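Working from the dining table

December 1, 2020

I gave up on the desk in the spare room in June. It faces a wall, the chair hurts after an hour, and the radiator is on the other side of the house. Since then I have worked at the big wooden table downstairs, and I have had to sort out which things live on it and which don't.

The laptop goes away at the end of every day. The mouse and the pad stay out. I tried going without a pad for the first few weeks, and the mouse was fine on the wood, but I could hear it scraping and I worried about the finish. The table came from Rozália Csizmadia, who was moving to a smaller place in Brircombe and sold it to me for 136 dollars with the chairs. I have waxed it twice. I don't want a dull patch where my right hand goes.
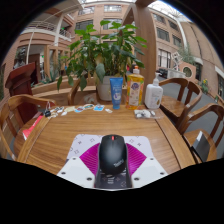
The mouse and the star-pattern pad, with the plant at the back.

The plant was on the floor by the window until the leaves started getting in the way of the curtain. It does better on the table. I water it on Sundays and turn the pot a little each time, or it leans.

The bottles are the part I keep meaning to deal with. Lotion is there on purpose, as my hands crack every winter and if it isn't in reach I won't use it. The others drift in from different rooms and stay. The same goes for all the small stuff along the edge: cards, bits of cable, tags. I clear it off on a Friday and by the middle of the next week there is a new layer. Said Kettani, who I work with at Lakatos, keeps one shoebox for all of this and empties it once a month. I might copy him.

I also have two mouse pads now, which is one more than I planned on. The second has a bear on it. 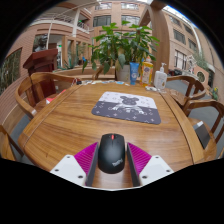 As for the mouse, I have used others and come back to this one. It's a plain black ThinkPad mouse with a red wheel, and it fits my hand. I bought a vertical one from Bovareck over the summer for 40 dollars. I gave it 36 days, wrote the start date on a sticky note so I couldn't cheat, and my wrist felt the same at the end as it did at the beginning. It's in a drawer if anyone local wants it.

Next on the list is light. The lamp over the table is fine for eating but it makes a glare on the screen after four in the afternoon, and it gets dark early now. I'm looking at a clip-on lamp, but the edge of the table is raised and rounded and I'm not sure a clamp will hold - I need to measure it first.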